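Plesolano Two-Arm Cell: Frequently Asked Questions

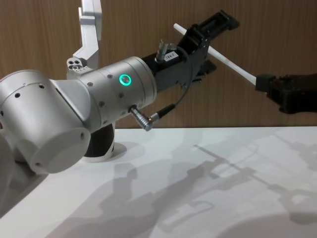

Can the cell do a chore from start to finish without help?
Some chores, yes. The current release handles tasks where the object is rigid, light and presented within reach of both arms. Long thin parts are the most requested case: curtain rods, dowels, trim strips, lengths of tubing. One gripper holds each end, as with the white rod over the table, and the controller treats the two arms and the part as a single closed chain. The part can then be turned, lowered or passed from one side to the other.

Why use two arms for something one arm could lift?
A long part held at one end swings and sags, and its far end is hard to place. Holding both ends fixes the position of each. The cost is that a small error in either arm becomes a bending load on the part. The controller limits this load, and the limit is set per part in the job file.

Which household chores have been tested?
Sorting cutlery, loading a dish rack, hanging a curtain rod on open brackets, wiping a flat surface, and folding hand towels. Rod hanging was run 812 times and finished without help in 662 of them. Most failures happened at the second bracket. Towel folding is not supported in the current release.

Which shop-floor chores have been tested?
Feeding bar stock to a stop, racking dowels after sanding, and moving trim between a bench and a cart. The Brorkden plant logged 3,871 dowel transfers on one cell. Dowels with visible bow were removed by hand before the run.

Can it replace a person at the bench?
No. Somebody still has to load the infeed, clear dropped parts and change finger pads. A trained operator is also faster on mixed work. The cell is suited to one part type per shift, or two if both use the same pads.

What about soft items such as laundry, bags and cables?
Results are poor. A soft item changes shape after each grasp, so the planner has to look again before each move. Towels can be picked up reliably. Finding two adjacent corners takes most of the cycle time, and sleeves and fitted sheets have not been attempted.

How often do the finger pads need replacing?
Inspect them every 1,000 cycles. Replace both pads on a finger pair together. Rough-sawn wood wears them faster than painted or plastic parts.

Does the table color matter?
A plain matte surface works best. Overlapping shadows can confuse part detection on pale tabletops, so run the lighting calibration after moving any lamp.

What happens if one gripper loses its end of the part?
Both arms stop. The remaining gripper stays closed until an operator releases it from the panel. Automatic re-grasping is planned for the Oakley release and can be tried now in the Fenus simulator.

Is there a version for private homes?
No. The cell needs a fixed table and a marked safety area.

Who answers questions about a specific part?
Send a drawing, the weight and the surface finish to Bohumila Halás in applications. Sample parts are tested on Saturday and are not returned unless requested.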